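Two grippers, one arm, six weeks at Pidomia

Pidomia tests handling equipment for small manufacturers that can't spare a line to do it themselves. This spring its lead test engineer spent six weeks comparing two grippers on the same arm. One was the Kalari, a linkage gripper with metal fingers. The other was the Jernia, a simpler parallel-jaw model that costs less. We talked in the workshop one morning in June, while a run was being set up.

The client makes small pump housings and wanted a straight answer about which one to buy. "They had already read both data sheets," the engineer said. "What they wanted was somebody to pick up their parts a lot of times and write down what got dropped."

The total came to 3130 picks, split evenly between the two. Each gripper worked through the same 13 parts in the same order, with the Rocha controller and the same speed settings. The first week of results was thrown out. "We had the force limit set differently on the two and didn't catch it. That was my mistake. You lose a week and you start over."

The Jernia did better than expected on anything with flat sides. It closes the same way every time and it's easy to set up. "You can hand it to a person on their second day and they'll have it running before lunch," the engineer said. It had trouble with the round caps, which tended to roll out as the jaws closed.
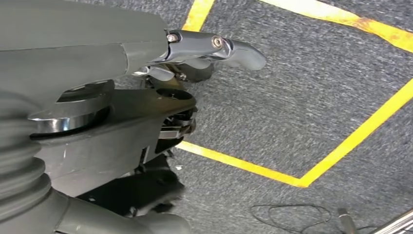
The Kalari handled the caps better but took more looking after. "There are more joints, so there's more to check. I go over the screws in the morning and again after lunch. If one backs out a little, the fingertip shifts and your pick point is off. You won't see it by eye, but you'll see it in the numbers."

Cables were another matter. Both grippers came with leads that were too short for the full reach of the arm, and the extensions had to be ordered twice – the first set had the wrong connectors. The engineer would like to see makers ship a longer lead as standard, even at extra cost.

Asked about the wrist camera, the engineer was less enthusiastic. It was useful for working out why a pick had failed, but on some approaches the fingers blocked the view of the part. "I still go over and look."

In the end the report recommended the Jernia for the flat parts and the Kalari for one station where the caps are sorted. The client had hoped to buy a single model. "I understand that. Spare parts for two grippers is a pain. But they asked what we measured, and that's what we measured."

The next job is a comparison of fingertip pads on the Kalari, starting with a softer one. The engineer expects it to take around 2 weeks, provided the pads arrive on time.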